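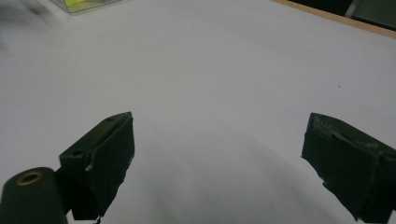 The **Wostdale Truck Route Ordinance** is a municipal law that restricts the movement of heavy trucks on local streets in Wostdale. It sets a network of designated routes, bars through traffic by heavy trucks on all other streets, and provides a permit for local deliveries. The council adopted it by nine votes to four. The original text was due to expire on 31 December 2025 but was extended without a new end date.

## Background

Truck traffic on Mill Street rose after the Nirkix distribution center opened on the Prirkent side of the town line. Drivers bound for the state highway used Mill Street to avoid the signals at the rail crossing. Prirkent had already posted weight limits on its own streets, which moved part of the traffic into Wostdale. An earlier proposal to close Mill Street to trucks at night was withdrawn after the state noted that the road had been built in part with state money.

## Provisions

Through trucks must stay on the designated routes at all hours. A truck may leave a route to reach a delivery address, using the shortest legal path, and must return the same way. Carriers that make regular deliveries off the network need an annual permit. The maximum fine is $1,000 for each violation. Emergency vehicles, school buses, snowplows and utility trucks on call are exempt. 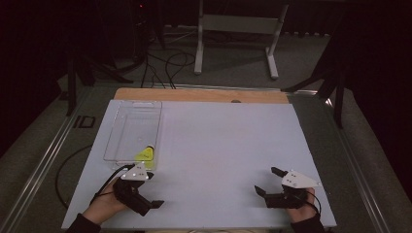 Permits are issued by the town clerk and are tied to the vehicle, so a carrier that replaces a truck must apply again. In the first year 629 permits were issued. Police may ask for the permit together with the bill of lading.

## Reception

Debate on the extension took place in August. Supporters cited fewer complaints from Mill Street. Opponents objected mainly to the return rule, which can add distance for trucks with several stops.
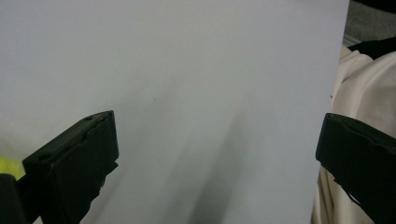 Radomír Sýkora told the hearing that the return rule "sends a half-empty truck past the same school twice" and asked that it be dropped for carriers with three or more stops. The change, known as the Sýkora amendment, failed on a tie vote.

## See also

- Weight limits in Prirkent
- Wostdale Town Council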